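Reading time: 5 min
2 shares · 9 comments

Household Routines, Unit 5: The Bedroom
Handout to accompany the second lecture
Sebastián Yáñez, room 506

Before we start, a word on the reading. Several of you came back from the Moreira chapter convinced that a tidy bedroom improves sleep, concentration, mood and (in one essay) marriage. I would ask you to look again at where those claims come from. Moreira cites the Sisenia pamphlet, the Sisenia pamphlet cites an earlier edition of Moreira, and that's as far down as it goes. It may all be true. The chapter doesn't show it.

What I'm prepared to teach is smaller. A bedroom is used for sleeping and dressing, and the two get in each other's way. Clothes land on the bed when people change, and the bed can't be made or slept in until they go somewhere else. Most bedroom tidying is the business of moving fabric from one surface to another.

1. The order of work

The advice books agree that you should make the bed first. Their argument is that it's the largest surface and gives you a quick result. I have my doubts. If there are clothes on the bed, making it first means moving them twice, and the second move is often back onto the bed. Try it both ways at home before you repeat the rule in an exam.

My own order, which you're free to argue with:
- light
- anything hard or heavy that is mixed in with fabric
- clothes
- bedding
- floor

Light goes first on the list and is the step students skip. A daytime window can be very bright while the rest of the room stays dim, and people take the bright window as proof that they can see what they're doing. Check the bed and the corners, where the work is. Dark clothes in a dark room are where things get missed: socks inside sleeves, a pen in a lining, a glove under the pillow.

2. Bulky clothes

A jacket or vest with padding doesn't behave like a shirt. It won't stay folded, it hides its own openings, and it takes up far more room than its weight suggests. The Turix method tells you to fold it in thirds and roll from the hem. I've seen it demonstrated well once, by the person selling the course. For everybody else, a hook or a wide hanger does the job.

Whatever you choose, feel through the garment first. Don't pat it from above, since padding will fool your hand. Pick it up by the collar, let it hang, and see where it pulls. If there's something round and stiff in there, take it out before you shake anything. A bottle with a loose cap over a white duvet is a lesson you need only once.

3. The duvet

Much is made of smoothing. Zesex recommends ironing the cover in place, which I mention only so that you can recognize bad advice with a confident tone. Wrinkles in a duvet cover are mainly a matter of looks. What affects comfort is whether the filling has slid down to one end, and you can't judge that by looking at the surface. Take hold of two corners and feel.

If the cover has a stripe, use it. A straight stripe is a decent guide to whether the cover has twisted. Compare it with the edge of the mattress, though, and from standing height at the foot of the bed. From close up or from an angle, straight things look bent.

One bedroom, the wall by the window and then the bed.

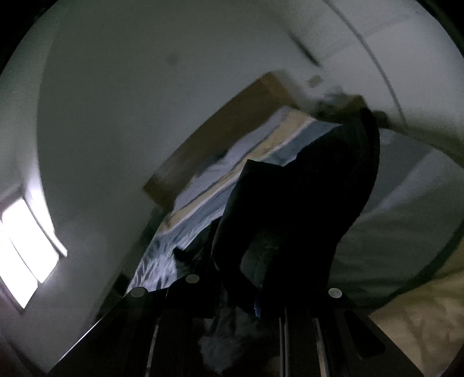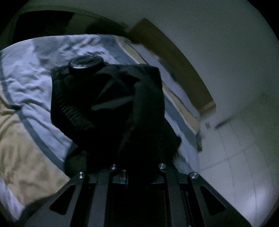
On the matter of time. The books like to promise a bedroom in 5 minutes. They rarely say whose bedroom, or what counts as finished, and none of the ones on our list tells you how the timing was done. When you write up your own room for next session, state where you began and what you left undone. A report that says "I stopped with the chair still full" is worth more to me than one that says the room was transformed.

Please don't tidy for the assignment beforehand. I can usually tell, and it leaves you with little to write about.

To hand in by the end of February:
- your own order of work, with one departure from mine and an argument for it
- one claim from Moreira, traced back as far as you can get
- a note on any step you dropped, and whether it made a difference you could detect

Questions to me in 506. The Turix leaflet is on the shelf outside the door if you want to try the thirds-and-roll for yourselves. Bring the jacket along if it works.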